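发件人：Baumgart 楼 三层住户
收件人：共用厨房与餐具讨论组
日期：2019年3月18日
主题：回复：沥水架放盘子的问题，还有墙纸

各位邻居好：

谢谢上一封信写得这么详细。我的中文是成年以后学的，写长信比较慢，所以隔了几天才回复。如果有的句子不太自然，请大家原谅，也欢迎告诉我怎么改。我先把原来的信引用在下面，然后一段一段地回答。

> 大家好，我是二层新搬来的。想请教三件事。
>
> 第一，我想买一个不锈钢的沥水架，只放盘子，不放碗和杯子。网上有很多种，有的是单层，有的是双层，有的下面带接水盘。我的台面不大，水槽左边只有一块窄窄的地方。我看中了 Jodgate 的一款，但是评论里有人说盘子会往前倒，所以不敢下单。
>
> 第二，我家有一些带字的旧盘子，是长辈留下来的，边上有一圈红字。我怕竖着放的时候钢丝会把字磨掉。你们的带字的盘子是怎么放的？要不要每个中间垫一张纸？
>
> 第三，厨房那面墙我想贴花的墙纸，图案大一点的。家里人说厨房里东西已经很多，再贴大花会很乱，看得头晕。我自己很喜欢大花。有没有人贴过？后悔不后悔？
>
> 先谢谢各位。

先回答沥水架的问题。

我用过两种。第一种是木头的，很好看，但是我们这栋楼冬天窗户关得紧，木头总是干不透，过了一年，下面的横条发黑了，我就扔掉了。第二种是现在用的不锈钢钢丝架，两边有立起来的侧框，中间是一排细的平行钢丝，盘子一个一个插在里面。下面有短腿，所以架子的底不直接碰台面，擦水的时候抹布可以伸进去。我觉得短腿这一点很重要，买的时候请您一定看清楚。没有腿的架子，下面会积一层水，几天以后有味道。

关于盘子往前倒，我的经验是这样：这跟架子的牌子关系不太大，跟钢丝的间距和盘子的深浅关系比较大。平的盘子，间距窄一点才站得稳。深一点的盘子，比如装汤菜的那种，边是翘起来的，放在窄的格子里就会斜，一斜就往前倒。您可以先用尺子量一下您最常用的盘子，从盘底到盘边的高度是多少，然后再问卖家格子的宽度。卖家如果答不上来，就请他拍一张尺子放在旁边的照片。我当时就是这样问 Jodgate 的客服的，对方第二天回复了我。

价格我也查了一下，给您参考。单层的小架子，Jodgate 在本地店里卖901日元，双层的卖1,589日元，带接水盘的一套是2,187日元。这是我三月初看到的价钱，现在也许有变化。如果只放盘子，我认为单层的就够了。双层的架子，下面一层永远在滴水，我以前在别人家用过，不喜欢。接水盘可以不买，用一块厚毛巾代替也行，但是毛巾每天要换。

再说带字的盘子。

我对这个问题特别有兴趣，我自己也收这一类盘子，就是白色的底，盘边印一圈红色汉字的那种。最早买的时候，我一个字也不认识，只是觉得一圈红字很整齐。后来学了中文，慢慢能读了，吃饭的时候就读盘子上的字，算是我的一种复习方法。
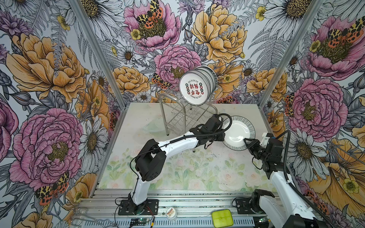 沥水架上插着的带红字的盘子，周围是大花墙纸

一圈红字会不会被磨掉，要看是釉上彩还是釉下彩。我不是专家，下面的话是从旧货店听来的，如果有错误请懂的邻居纠正。釉下彩的颜色在釉的里面，手指摸过去是平的，不容易磨坏。釉上彩的颜色在釉的外面，斜着对光看，字会有一点点凸起来，或者光泽跟旁边不一样。这种要小心。您可以把盘子拿到窗边，慢慢转动着看，大概半分钟就能判断。

如果是釉上彩，我的做法有下面几点：

一、洗的时候用软布，不用钢丝球，也不用带磨砂面的海绵。洗涤剂用普通的中性的就可以。

二、放进架子的时候，先让盘底那一边靠住钢丝，再松手。不要让盘子的边沿在钢丝上滑过去。我觉得字磨坏的主要原因是滑的动作，安静地站着是没有关系的。

三、沥水的时候不垫纸。纸湿了会粘在盘子上，揭下来更麻烦。垫纸是收进柜子以后的事情，那时候盘子要叠起来放，中间隔一张厨房纸或者一块旧棉布，比较放心。

四、不要放洗碗机。这一点我很坚决。我有一个 Florarard 买来的盘子，原来边上有一条细的绿线，放了几次洗碗机以后，绿线只剩一半了。现在我用它放钥匙。

还有一个小问题，您的信里没有问，但是我想提一下。两个盘子最好不要挤在一起放。挤在一起的时候，中间的水不容易流走，第二天早上摸一摸，后面那个的正面常常还是湿的。我懒的时候也这样放，所以我没有资格批评别人，只是建议隔一格。

最后是墙纸。

我个人支持大花。我理解您家里人的担心，但是我觉得厨房乱不乱，要看台面上放了多少东西。墙上的花再多，它也是不动的，看几个星期眼睛就习惯了。照片里这种墙纸，底色是很浅的灰白色，上面有粉色和金橙色的大牡丹，有白色的雏菊，有灰色的蕨叶，花中间还停着橙黑两色的带斑点的蛾子。线条是墨线勾边的，像旧的植物图谱。有的人不喜欢蛾子，所以如果您家里有人怕虫子，请先给他看样品，不要贴完了再让他发现。

灰白的底色帮助很大。我见过深绿底的同类图案，白天很漂亮，晚上开灯以后厨房显得很小。不锈钢的架子放在浅色花墙纸前面，我觉得很合适，银色不跟花抢颜色。白盘子也是这样。如果您的盘子本身花纹很多，那就真的可能有点乱，您可以把花纹多的盘子收进柜子里，外面只留简单的。

台面或者垫板如果也想用带花的，我建议颜色要淡，花要小于墙上的花，比如很淡的小玫瑰。不过浅色的面有一个缺点，小黑点和碎屑都看得很清楚，需要常常擦。也有人说这是优点，脏了马上知道。

实用方面，请注意下面的问题：

水槽后面和炉子后面，普通纸的墙纸不行，会起泡，油点也擦不掉。请选表面可以擦的那种。Drellero 有小样品出售，一张1,000日元，下次买整卷的时候可以抵扣。我建议您买一张样品，用胶带贴在水槽后面，过两个星期再决定。样品上您可以故意弄一点酱油，然后擦一擦试试。

大花的图案对花比较浪费。花越大，每一幅裁掉的部分越多。量好了墙以后，请多买一卷，剩下的不要扔，以后哪里破了可以补。我第一次没有多买，后来店里同一个图案的颜色批次换了，新旧两块站远了也看得出来。

墙角的地方最难贴。两面墙的角常常不是直的，整幅转过去会起皱。我是在角上裁开，两边分别贴，再用一根细的铝条压住接缝。铝条在建材店可以按长度裁，价钱不贵，颜色跟不锈钢架子也接近。

如果您想看可以擦的墙纸的实物，我家还有剩下的一小块，可以放在一层信箱上面的盒子里，您方便的时候拿去，不用还。架子也可以来我家看，晚上七点以后我一般都在。

另外想问一下全体邻居：谁家有那种盘边写着整句吉祥话的红字盘子，愿意换的？我有几个重复的，都没有破口，大小跟普通的菜盘差不多。换不到也没有关系，只是想知道有没有人跟我有同样的爱好。

祝大家春天愉快。

三层住户 敬上

--
共用厨房与餐具讨论组
回复本邮件将发送给全体成员。若只想回复发信人，请修改收件人地址。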